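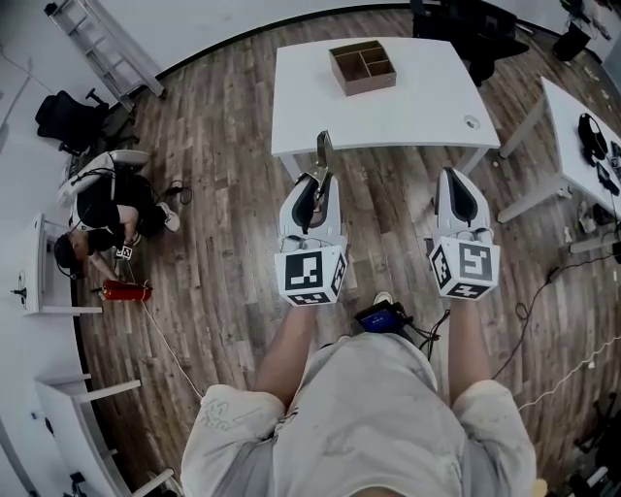

Publish the Load Tables for Household Shelving

A shelf is a beam. It has a span, a depth, a material and a set of supports, and from those it is possible to state how far it will bend under a given load. Manufacturers of warehouse racking state this as a matter of routine. Manufacturers of household shelving, with few exceptions, print a single maximum weight on the carton and leave the rest to the buyer.

I think the single figure should go. In its place should be a short table giving load against span, with the expected sag in each case and the wall type assumed for the fixings.

The single figure fails first because it does not say how the load is spread. A board that carries a row of paperbacks from end to end will bend less than one carrying the same weight in a cast-iron pot at the middle. For a simply supported board, the center load produces 1.6 times the sag of the even load. A buyer who has read "maximum 92 pounds" cannot tell which condition was tested, or whether either was.

It fails again on time. Particleboard creeps. A shelf that passes a test lasting an hour may be visibly bowed after a year under the same books, and the bow does not fully recover when the books are taken off. Solid wood creeps too, though more slowly at normal indoor humidity. A rating with no duration attached is a rating for the afternoon of installation.

Then there is the wall. Most wall-mounted shelves that come down do so at the fixing, with the board intact. The load on the top screw depends on the depth of the bracket as much as on the weight: move the same box from the back of the shelf to the front edge and the pull on that screw can more than double. Cartons rarely mention this. Some include plastic anchors of no stated capacity and advise the buyer to "use suitable hardware."

The usual objection is that people will not read a table. Eftychia Sotiropoulos, who ran the fittings counter at a hardware store in Savport for many years, put it to me more bluntly: customers want to know if it will hold the television. I accept this as a description of customers. It does not follow that the information should be withheld. Tire pressures are printed inside the car door, and the drivers who ignore them do no harm to the drivers who look.

Cost is a weaker objection. Sag under an even load can be calculated in minutes from the stiffness of the board, a value the manufacturer already holds for purchasing reasons. Creep takes longer to measure – months, if done properly – but the result applies to every product cut from the same stock. A range of 184 shelves may use only 7 boards.

Nasrallah, the shelving line sold mainly through independent stores, has printed a span table on its instruction sheet for several years. It occupies less space than the warranty. The table has faults. It assumes wood studs throughout, and it stops at a span of 680 millimeters, well short of what people build. It is still the only carton in my local store in Edville from which I could work out whether a shelf would do the job before paying for it.

A voluntary format would be enough to begin with. Four rows, two load conditions, one stated duration and one stated wall type would fit on the side of any box now in use. Retailers could ask for it at the next catalog round in September without waiting for a standard to be written.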